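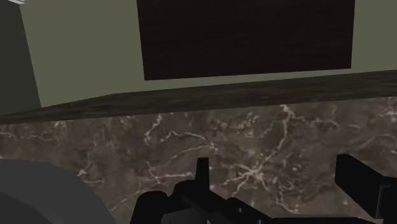 3rd April

In March I promised to write down how we plan our first robot purchase, and a few people have asked since then where the post is. The answer is that I was rewriting the budget sheet for the fourth time. Now it is stable enough to show, so I will go through it line by line and say where I was wrong.

First, the background. At Billthorpe we want one arm for kitchen-type tasks: pick up a thing, put it down in another place, do not break it. The arm will be bought in the autumn if the money is approved. Until then we work in simulation, and this is on purpose. It is much cheaper to discover in software that your counter is too deep than to discover it after the floor bolts are in.

My first sheet had five lines: arm, gripper, table, computer, shipping. I was quite proud of it. Then I sent it to a friend who has already bought two arms, and it came back with 14 lines. The new ones were small and boring, and together they were a third of the money:

- spare fingertips for the gripper
- a proper mounting plate
- an emergency stop on a long cable
- cable covers for the floor
- a service visit in the second year
- insurance during transport

I had also forgotten training. Somebody has to learn the controller, and this person will not do other work in that time. We put 10 working days for this, for one person, and I think it is still too optimistic.

**The gripper question**

Here I spent the most hours. We have two quotes, one from Prornard for a simple two-finger gripper and one from Stisard for a softer one with exchangeable pads. The difference in price is 36 percent. On paper the simple one does everything we need, but paper does not have odd shapes in it. So I asked for test scenes where the objects are not all polite boxes. A sponge is easy to squeeze. A toy goldfish with thin fins is another matter, and you must think from which side the fingers should come.
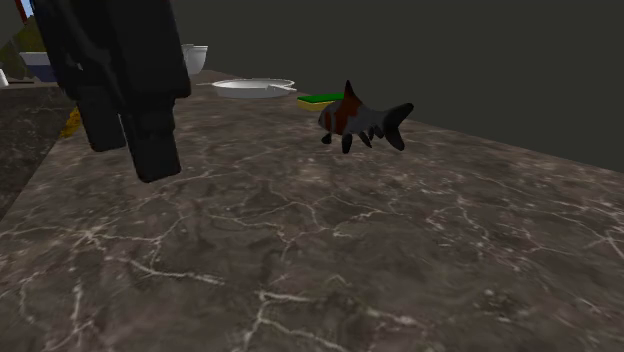 Omid Kazemi wrote to me after my last post that I was comparing the wrong numbers. In his opinion the price of the gripper hardly matters, and what one should compare is the price of the pads over three years, plus how many days you wait when you order them. He once stopped a whole project for a set of rubber tips, he said, and the gripper itself was perfect all that time.

I did not like this remark when I read it, but I asked both companies the same day. Prornard keeps the tips in stock. Stisard answered that the delivery time is 41 days, "normally less". I have added a line to the sheet for two extra sets of pads at the start, and with this the Stisard quote becomes even more expensive. I am now leaning to the simple gripper, with the possibility to change later. The flange is the same for both, I checked it twice.

**Table and space**

The next big thing is where the base stands. We have compared two layouts in the simulator: base on top of the counter, or base on the floor next to the counter. On the counter you save reach but you lose working surface, and the counter must be stiff, so it costs more. On the floor you need a good pedestal or a good floor, and some reach is spent only to come over the front edge.
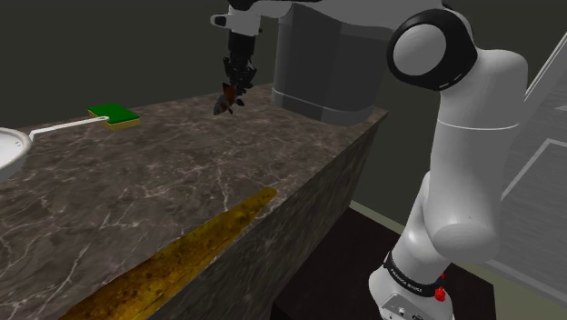 I prefer the floor version. The whole top stays free for objects, and a person can clean it without moving around the machine. The price is that the back part of the counter is far away for the arm, so the counter we order should be less deep than a usual kitchen one. The carpenter can do this for the same money, if we tell him before May.

Still open on my list:

- computer: buy new, or use the old Lei workstation for one more year
- floor: who measures it, and when
- service contract: from the first year or from the second
- reserve: my manager wants it smaller, I want it bigger

About the workstation I would be glad to hear from people who run their controller on older hardware. Ours is reliable – but loud, and the room is small. If you write to me, please say also which operating system you use, because the software quote depends on it.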